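Who Owns the Design? Rights Clauses in Short Commissioning Contracts

Student project report, Contract Law in Practice module
Submitted Wednesday, November 3, 2021

1. Background

Small firms often pay somebody outside the business to design something for them. It may be a logo, a piece of packaging or a drawing for a new product. Many of the firms believe that once they have paid the bill, the design belongs to them. In English law this is often wrong. Copyright in work made by an independent contractor normally stays with the contractor unless there is a signed written assignment. A firm that only has an invoice may have no more than an implied licence to use the work.

My project looked at how short commissioning contracts deal with this point. I wanted to know whether the forms in common use say clearly who owns the finished work, and whether a person with no legal training could find the answer by reading them.

2. The material

I collected 56 contracts and standard forms. All of them were for design work, and none was longer than four pages. They came from three places. The largest group was supplied by Dawber, a design studio which does packaging and exhibition work. The second group came from Flitthorpe, a small publisher that commissions covers and maps. The rest were blank templates sold or given away online, including the set published by Vasamus.

Names of clients and individual designers were blacked out before I received the documents. I did not see any correspondence, so I can't say what the parties believed they had agreed, only what they signed.

I left out contracts of employment. Work made by an employee in the course of employment is treated differently, and including them would have confused the results.

3. Method

Each contract was read twice, with a week between readings. On the first reading I noted the wording of any clause which mentioned copyright, design right, ownership, licence or use. On the second reading I put the contract into one of four groups:

Assignment – the contract transfers the rights to the client.
Licence – the designer keeps the rights and allows the client certain uses.
Silent – the contract says nothing on the matter.
Unclear – the contract says something, but it could fairly be read in more than one way.

I also ran a small reading test. I asked 40 students from other departments to read one page of a contract and answer a single question in their own words: after the bill is paid, who may sell copies of the drawing? The page was a shortened version of the Skavitz form, which runs to 400 words and has its rights clause near the end. They had ten minutes. They could write on the page if they wished, and most of them underlined something.

The tests were held in a teaching room on the ground floor, in two sittings. Everyone in a sitting read the same page at the same time and handed it in face down.

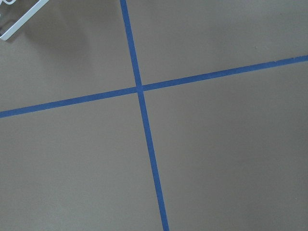

4. Findings

4.1 Assignment clauses

Assignment was the commonest type in the studio contracts. The better ones used the words "assigns with full title guarantee" and listed the works in a schedule. Several others only promised that the designer "will assign" the rights when asked. That is a promise to do something later. If the second document is never signed, the legal title stays where it was, although the client may have a claim to it in equity.

A few contracts made the transfer depend on full payment. This protects the designer, but most of those clauses did not say what the client could do with the work in the meantime. One had a payment clause on page one and an assignment clause on page three, and neither mentioned the other.

4.2 Licences

The publisher's contracts were nearly all licences. They were more exact than the rest about territory, length of time and format. I think the reason is that publishers deal with these questions every week. The weak point was digital use. Older forms referred to "all editions" and left it open whether an e-book was an edition.

4.3 Silent and unclear contracts

The silent contracts were mostly one-page order forms with a price, a delivery date and a space for two signatures. The unclear group was more of a surprise to me. It included forms that said the work "shall be the property of the client". This could mean the paper or file, the copyright, or both. Owning the object and owning the copyright in it are separate things, and the form ought to say which is meant.

4.4 Moral rights

Very few of the contracts dealt with the designer's right to be named. Where there was a waiver it was usually half a sentence tacked on to the assignment.

4.5 The reading test

Answers were mixed. Some readers found the clause quickly and got it right. Others stopped at the payment clause and answered from that. The word "exclusive" caused trouble, as several people took it to mean "complete" or "permanent". Two answers said that both parties could sell copies, which the page did not support.

5. Limits of the project

The sample is small and two of the sources are single businesses, so their habits weigh heavily in the results. The readers were students, and a shop owner with a real bill to pay might read more carefully. I also tested only one form. A second test, using a page with the rights clause moved to the top, was planned for February but falls outside this report.

6. Recommendations

Short forms should have a separate heading for rights, placed directly after the heading for payment. The clause should use present words ("assigns" or "grants") and should name copyright and design right where both may apply. If transfer waits on payment, the same clause should give the client a temporary licence. "Property" should not be used on its own.

Order forms with no rights clause could be mended with two lines of text above the signatures. A suggested wording is in Appendix B, and the full list of contracts by group is in Appendix A.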